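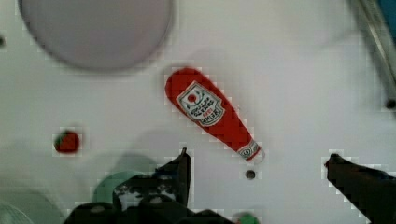

Ketchup, on the table as usual.

Aurelio Sandoval has spent 138 evenings picking up toy food.

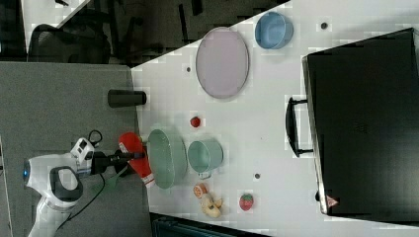

2 min read

"The tomato travels," he says. "I've made my peace with the tomato." His play kitchen is mostly Plisero pieces, in mint and lavender.

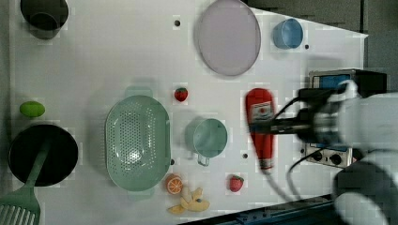
He won't sort by color. "Pots with pots, fruit with fruit -- after that I'm going to bed." And the strawberries? "Fruit. Don't start."

His neighbor Evaristo Hinojosa bought labeled bins. Sandoval owns one box.
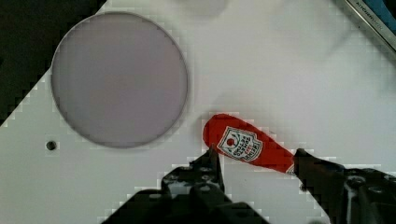 The plate and the ketchup, still out.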